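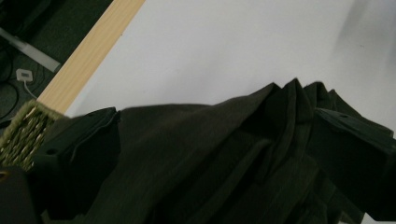
Dark green cloth between the jaws of the hand-held gripper.

Nunard 4: a better answer to the question "is there cloth in the jaws?"

By Vira Yatsenko, perception software

The new version of Nunard is on the internal package server from 23/09/2026. Most of you know Nunard only as the process which takes memory on the recording computer, so I will say shortly what it does. It reads the video from the hand-held gripper, together with the jaw opening, and for every moment it gives one of four states: open, closing, holding, releasing. The planner at Fuswood uses these states to cut long recordings into pieces, and the controller learns from the pieces. When the states are wrong, the pieces are wrong too, and the controller learns to lift its hand with nothing in it.

With cups and boxes the old version was good enough. The jaws stop at some width, they stay there, and this is a hold. With cloth it was poor. A thin shirt lets the jaws close almost to the end, and Nunard 3 decided that they had closed on air. A thick garment did the opposite. The cloth pushed against the jaws before the person had finished to squeeze, and we received "holding" too early. In the test set we have 529 grasps on garments, marked by hand in May, and the old version gave a wrong state in 210 of them. I was not happy to write this number in the report, but it explained many strange things that the Fuswood people had been telling us since spring.

What is different

The jaw opening is no longer the first judge. Nunard 4 looks first at the region between the jaws and asks if the surface there moves together with them. Table stays where it is when the gripper moves. Cloth which is held goes along, and the folds near the jaws keep their shape from one moment to the next, while the folds further away change. This difference between near and far folds turned out to be the most useful signal we have, more useful than colour and much more useful than depth.

The opening is still used, but as a second opinion. If the two disagree for longer than the time limit, the state is written as "unsure" and the piece goes to the review list. Please do not delete the unsure pieces! Agarwal, our review tool, needs them, and they are the best material for the next training.

On the same 529 grasps the new version is wrong in 42. Of these, the larger part are dark garments, and I want to say more about it.

Dark cloth and dark jaws

A very dark green fabric is a difficult guest for us. Our jaws are black, the shadows in the folds are nearly black, and the border between the two is sometimes visible only by a small change in how the light lies on it. The segmentation network then draws the jaw too large, it takes a part of the garment inside the jaw mask, and the region that remains between the jaws becomes too small to follow any movement.

We tried first to make the picture brighter before it goes to the network. It helped on the folds and it made the white table so bright that the table edge was lost, and the edge is what we use for estimating our own movement. So this was taken out again. The present solution is more simple: the shape of the jaws is known, and their position follows from the opening, therefore we draw the jaw mask from the geometry and do not ask the network about it at all. The network has only to say what is cloth and what is table.

For this you need a correct calibration of the jaw geometry. If somebody has changed the finger pads, the old calibration file is not valid any more, also when the pads look the same. The command is "nunard calibrate jaws" and it must be run with the jaws moving slowly from fully open to fully closed above a plain surface.

The empty table is also a test

I want to convince you to record more moments in which nothing happens. Open jaws above a white table look like a wasted recording, but they are where the old version made its most embarrassing mistakes. A white surface has almost no points that can be followed. When the gripper moves sideways, the soft shadows of the fingers move with it, and Nunard 3 sometimes believed that the shadow was a thin white cloth in the grasp. A small mark on the table is enough to correct this, as the mark stays in its place and the shadow does not. So, please, do not clean the table too perfectly before recording.

The regression set now contains 261 such empty pieces, and a new version can not be released if it reports a hold in any one of them. Nunard 4 passes. It did not pass at the first attempt, nor at the second one. The last failures came from white fabric at the side of the view, outside the jaws, which the network connected with the white table into one big object. The check is now limited to the region between the fingers and a narrow band around it.

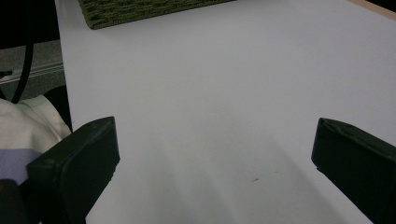 How to update

Stop the recorder before you install. The new version writes a different header, and a recording which begins with the old one and ends with the new one can not be opened in Agarwal.

Install the package, then run the jaw calibration as described above, then run "nunard check" on one old recording that you know well. The check prints the list of states side by side for the old and the new version. Differences in the closing phase are normal, differences in the open phase are not, and these I would like to receive.

If you use Dikel for the planning, you need also its current version. The older one does not know the state "unsure" and reads it as "open", with the result that a garment is dropped in the plan although it is still in the hand. The Fuswood planner was corrected before us and needs no change.

The configuration file keeps its name. Two settings are gone (min_width and the old brightness correction) and they are ignored if they are still in your file. The time limit for disagreement is new. I would leave it at the default value for cloth. For hard objects it can be shorter.

What is still open

Two garments grasped together are reported as one hold. For the state this is correct, for the planner it is not enough, and we do not have yet a good idea for it. Ribbed fabrics with very regular lines can also confuse the following of the folds, when the line pattern slides by exactly one rib and looks the same as before — this one I hope to repair in the next small version.

Reports please to the Nunard list, with the recording name and the time inside the recording. A report which says only "wrong on trousers" takes me a whole morning.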